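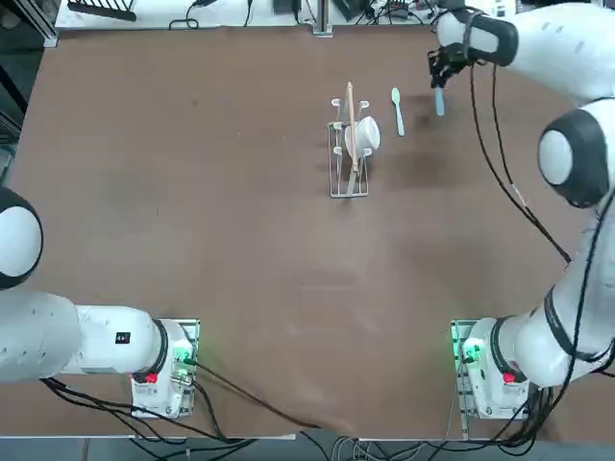 A wire rack near the far edge of the table, with a white cup in it and a mint-green spoon beside it.

Pumell countertop dish rack, small size: review

The Pumell is a one-piece dish rack in light gray metal wire, with a rectangular base and upright prongs along the top and sides. It ships flat in the sense that there is nothing to assemble. There is no drip tray in the box, no cutlery cup and no printed manual, only a card with washing instructions. Inês Amaral and I used it as our only rack for 13 weeks, she at lunch and I in the evening, and compared it with the older Kullow rack it replaced.

Weight and footprint

On my kitchen scale the rack comes to 722 grams. The Kullow is heavier and stays put better. On a bare wooden counter the Pumell slides when a heavy bowl is pushed in from the short side. On a silicone mat it does not move. Anyone with a narrow strip of counter should note that the rack works best set lengthwise, with one short end toward the sink, so that plates can be loaded without reaching over the cups.

Capacity

Pumell claims 14 dinner plates. That figure holds for thin, flat plates. With the Rocha stoneware we use every day, which has a thick foot ring, the plates lean into each other after every second one and the practical limit is about half. Bowls are worse. Two deep bowls use most of the base and leave only the corners free.

Cups are handled well. The prongs are smooth at the tips and did not scratch glaze or glass. A standard mug placed upside down over a prong tilts enough to let the foot drain, and a small cup can also go on the base wires. Wooden items can be stood upright against the side prongs, where air reaches them along most of their length. Lurdes Nogueira borrowed the rack for a weekend of jam making and reported the same: jars and wooden sticks fine, pans no.

Utensils are the weak point. The gaps between the base wires are wide enough for a thin handle to drop through and touch the counter. Spoons with a broad bowl stay up, but flat, narrow handles do not. I ended up laying spoons and spatulas beside the rack on a folded towel. A separate cutlery cup solves it, at the cost of one plate position.

Drying

I loaded the rack with the same set each time (four plates, two mugs, one glass) and left it overnight and, separately, for 65 minutes with the window closed. After 65 minutes the plates were dry on the face and damp at the lower edge. The mugs still held a ring of water at the rim when placed flat on the base wires and were dry when hung on the prongs. Overnight everything was dry. The Kullow gave the same results within what I can judge by hand.

Finish and cleaning

The coating has not chipped. There is slight lime buildup where the base wires cross, and it comes off with diluted vinegar and a bottle brush. Two of the welds on my sample have small burrs on the underside. They do not touch the dishes, but they caught on a microfiber cloth. I filed them down and sealed the spots with clear enamel. The rack does not fit in the lower basket of my dishwasher with the spray arm free to turn, so it is washed in the sink.

Price and alternatives

I bought mine from Adirum in September at the regular price. The Kullow costs more, includes a tray and holds thick plates with fewer problems. The Pumell takes less room and is easier to lift with one hand when the counter has to be wiped.

Verdict

Suitable for one or two people with flat plates and a lot of cups. Buy a mat and a cutlery cup with it. For stoneware or pans, choose the Kullow.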